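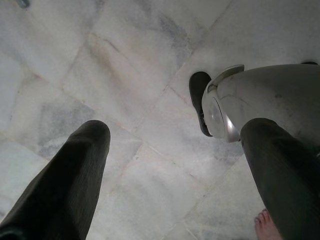 Marble floor tiles, laid on the diagonal.

Treltadell Film Awards: arrivals and red carpet
Pre-event safety checklist with comments
Venue: Stetel Hall, front entrance, foyer and press room
Inspected: 2 December 2021
Key: OK = no action. ACT = action before doors. N/C = not checked on this visit.

Comments are written for the event team and for the publicists' offices that asked for a copy. Arrival times and the guest list are held separately and are not repeated in this document.

1. Drop-off and kerb

1.1 Car lane marked and kept free of parked vehicles. ACT
Cones are on site but not set out. A delivery van was standing in the lane during the visit. The lane needs to be clear well ahead of the first car, and it has to stay clear until the last nominee is inside.

1.2 Car doors open on the carpet side. OK
Benkirane Cars have confirmed the approach direction with their drivers. Guests in long dresses should be given time to get out. The car behind waits at the corner and does not pull up close.

1.3 Kerb height and edge. ACT
There is a loose kerbstone at the Futham Street end. It moves underfoot. Move the drop-off point along by one car length or get the stone fixed.

1.4 Lighting at the kerb. OK
Good after dark with the street lamps and the venue's own lights on. Checked with the photographers' lights off.

2. Carpet

2.1 Carpet flat, joins taped. ACT
Two joins were taped and sound. The third, by the interview positions, had lifted at one side. Heels will catch on it. Retape on the day, after the carpet has been walked on by the crew.

2.2 Carpet edges. ACT
The edge curls where it turns towards the steps. Weight it overnight and tape it again.

2.3 Dry under the carpet. N/C
Dry on the visit, but the canopy was not up. Check again if it rains during the build. Wet underlay has to come out.

2.4 Width past the interview positions. OK
Enough for a couple to walk side by side with a publicist behind them. This holds as long as nobody from the press pen puts bags on the carpet side of the rail.

2.5 Trains, capes and other long clothing. ACT
Last year a train was trodden on at the top of the steps, and the guest nearly went over backwards. One steward is to stand at the steps with no other job. Stewards do not touch a guest's clothing unless asked.

3. Press pen

3.1 Capacity sign in place. ACT
Limit is 75, photographers and reporters together. The sign is printed but not up. Late accreditation does not raise the limit.

3.2 Step ladders. OK
Back row only, feet fitted with rubber. Ladders are to be tied to the rail behind. No ladder on the raised platform.

3.3 Platform and rail. OK
Rail pushed and leaned on along its whole length, no movement. The last board on the left creaks but is sound.

3.4 Cables. ACT
Cable covers are in place across the main walkway and missing at the side exit. There is a spare set in the store behind the cloakroom.

3.5 Crush at popular arrivals. ACT
When a well-known couple arrive the whole pen tends to move to one end. The pen steward should call the photographers back to their numbered places before the next guest is let through. If they don't go back, hold the next car.

4. Fans' area

4.1 Capacity and barriers. ACT
Wristbands have been issued for 150. Barriers are delivered but only half are linked. Feet of the barriers must face away from the crowd line.

4.2 Selfies and autographs. OK
Guests may go to the barrier if they wish. Security walks with them. Nothing is to be passed over the barrier except pens, paper and phones.

4.3 Way out for anyone feeling unwell. OK
There is a gap at the Futham Street end, with first aid next to it. Keep water there.

5. Foyer

5.1 Hard floor inside the doors. ACT
Mats are needed at both doors if it is wet outside. Coats drip, and so do umbrellas. Put an umbrella stand outside the inner door and have a dry mop within reach of the door steward.

5.2 Step at the inner door. OK
White strip is fitted and easy to see in low light.

5.3 Photo wall. ACT
The sponsor wall stands well but has no weights on its back feet. More than 3000 pictures were taken in front of it last time, going by the agencies' own uploads, and people lean on it. Weights are to be on before rehearsals.

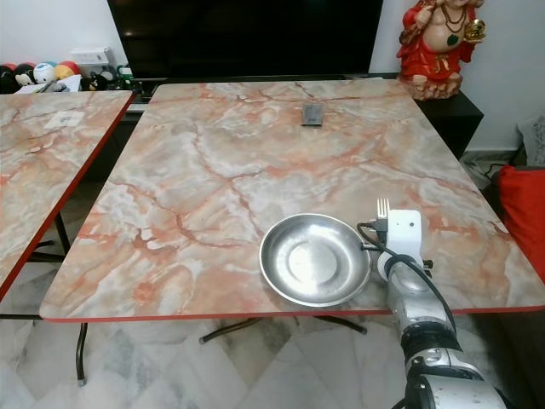

The wall should also come forward a little so that the fire door behind it can open fully. At present it opens part of the way and then meets the frame. This is the one point on the list that would stop the doors opening to guests.

5.4 Fire exits signed and lit. OK
All signs lit. One was partly hidden by a hanging banner, which was raised during the visit.

5.5 Cloakroom queue. N/C
Rope not out yet. The queue should run along the side wall and not back towards the entrance.

6. Winners' press room

6.1 Stage steps. OK
Handrail firm. Edge strips on each tread.

6.2 Seating. ACT
Chairs are in long rows with no centre aisle. Open one up.

6.3 Awards table. OK
Stable when loaded. The statuettes are heavy with a narrow base, so stand them to the back until they are called for.

6.4 Hot lights. ACT
One lamp is set too close to the drape. Move it away and label the spot on the floor.

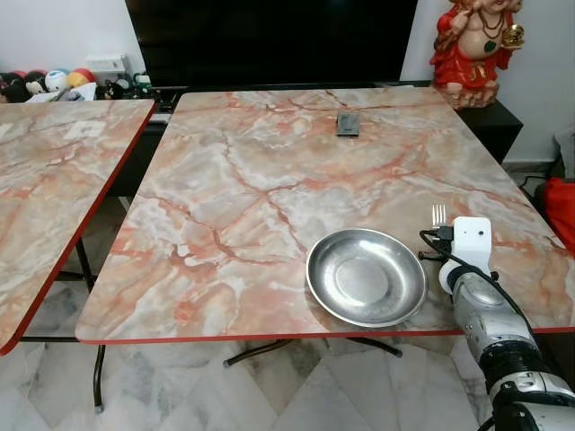

7. Points to recheck on the day

Loose kerbstone, or new drop-off point agreed (1.3)
Carpet join and curled edge (2.1, 2.2)
Cable covers at the side exit (3.4)
Barriers linked all along (4.1)
Photo wall weighted and clear of the fire door (5.3)
Lamp moved (6.4)

The recheck is to be done by 2 people walking the route from kerb to press room at a guest's pace, one of them in heels or a long coat. Items marked N/C must be changed to OK or ACT by then. Return the marked-up copy to the Stetel Hall duty office.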